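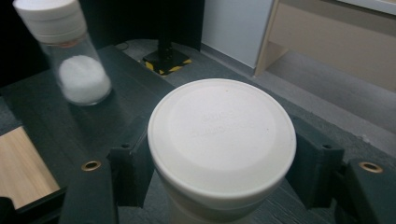 Moser Hand-Held Gripper: Demonstration and Open Day

Urnon presents the Moser hand-held gripper at its Nevgate site on 4th October. The open day is intended for laboratories, teaching departments and small manufacturers that are considering the tool for the recording of everyday handling tasks. Visitors may watch the work at close range, use the tool themselves and discuss their requirements with the product team.

Product overview

The Moser is a two-finger gripper carried and operated by a person. A camera mounted on the tool records each grasp from the position of the hand, and the recording is stored together with the opening width of the fingers. The same fingers fit the Moser arm adapter, so that a task recorded by hand can later be attempted by an arm using identical contact surfaces.

Fingers are printed parts with angled inner faces. They are supplied in pairs, in dark green or black, and can be exchanged at the bench with the hex key provided. Finger color has no bearing on performance. Customers who mark their tools by workstation may order mixed sets.

What is shown at the demonstration

The demonstration is given at a table furnished with ordinary household containers. Staff pick up, turn and set down lidded containers and glass jars, first slowly and then at normal working speed. White and clear objects are included by design, as customers frequently ask how the tool records them under changing light.

A second part of the program concerns raised storage. Jars are taken from and returned to a low shelf, which requires the operator to approach from the front and to keep the fingers clear of the support beneath.

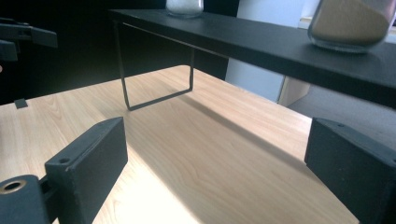 Glass jars on the low shelf, beyond the open fingers of the gripper.

Each demonstration is followed by a period for questions. Yuzhen Meng, product engineer, explains how recordings are reviewed and which of them are set aside. Yamila Alarcón, who is responsible for customer training, supervises the practice session. Visitors are welcome to bring a small object of their own, provided that it is clean, closed and free of sharp edges.

Supplied with the tool

Hand-held gripper body with camera mount
3 pairs of printed fingers
Hex key and spare threaded inserts
Carrying case
Printed operator guide
Access to Jelmont, the Urnon program for reviewing and labeling recordings

The arm adapter is ordered separately. Please state the make and model of the arm when requesting a quotation.

Specifications

Number of fingers: 2
Maximum opening: 148 mm
Finger change: manual, at the bench
Local storage: up to 2,000 recordings at the standard length
Operation: left or right hand
Intended use: indoors, on dry surfaces

The tool is not suitable for hot vessels, open liquids or food preparation. Fingers should be inspected before each session and replaced if the inner face is worn or the seat of an insert has cracked.

Attending the open day

Admission is free, but places at the practice table are limited to 7 persons per session. Registration is made at the Nevgate reception desk or through the inquiry form on this site. Visitors under 16 must be accompanied by an adult. Long hair should be tied back and loose bracelets removed before handling the equipment.

Photography is permitted from the visitor side of the table. Recordings made by visitors during practice are deleted at the close of the day unless the visitor requests a copy in writing.

Organizations unable to attend may apply for a demonstration at their own premises. Appointments are available from November and require a stable table, a power outlet and a room with even lighting. Requests should name a contact person and indicate the kinds of objects to be handled.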